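4. 질라흐(Zillach) 맵 설치

4.1 시작하기 전에
게임을 끄십시오. 최소화는 끈 것이 아닙니다. 설치 공간은 347MB가 필요하며, 이전 버전의 질라흐가 있다면 모드 폴더에서 먼저 지웁니다. 추억으로 남겨 두고 싶다면 다른 드라이브에 남기십시오.

4.2 설치 순서
1. 압축 파일을 풉니다. 파일은 두 개가 나옵니다.
2. 두 파일을 모두 모드 폴더로 옮깁니다. 하위 폴더는 만들지 마십시오. 게임은 정리 정돈에 감동하지 않습니다.
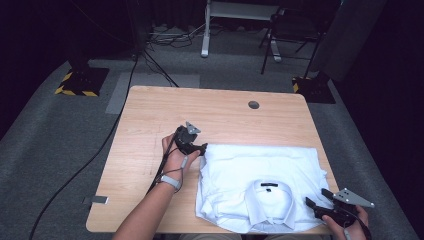 3. 모드 관리자를 열고 릴럼(Rillham) 도로 팩을 질라흐 위에 둡니다. 순서가 바뀌면 북쪽 고속도로가 호수 바닥을 지나갑니다.
4. 새 프로필을 만들고 차고를 부러(Burer)로 지정합니다.
5. 첫 로딩은 20분쯤 걸릴 수 있습니다. 진행 막대가 멈춘 듯해도 강제 종료하지 마십시오.

참고: 이 맵에는 도로 표지판이 1,728개 있습니다. 철자가 틀린 것을 발견하면 Anjana Kanagaratnam에게 알려 주십시오. 표지판은 전부 그분이 만들었고, 제보는 금요일에만 읽습니다.

주의: 기존 프로필에 맵을 추가하면 트럭이 허공에서 출발하는 경우가 있습니다. 낙하 피해는 보험 처리되지 않습니다. 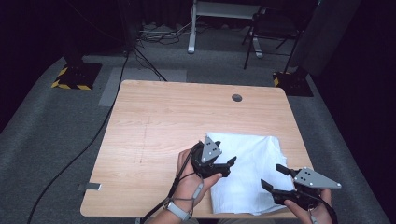 그림 4-2. 탁자 위의 흰 천과 검은색 손잡이형 그리퍼 두 개

4.3 설치 확인
부러 차고에서 나와 우회전한 뒤 루코셰비치우스(Lukoševičius) 물류 창고까지 갑니다. 창고 정문이 열리면 정상입니다. 정문 대신 하늘이 보이면 3번으로 돌아가십시오.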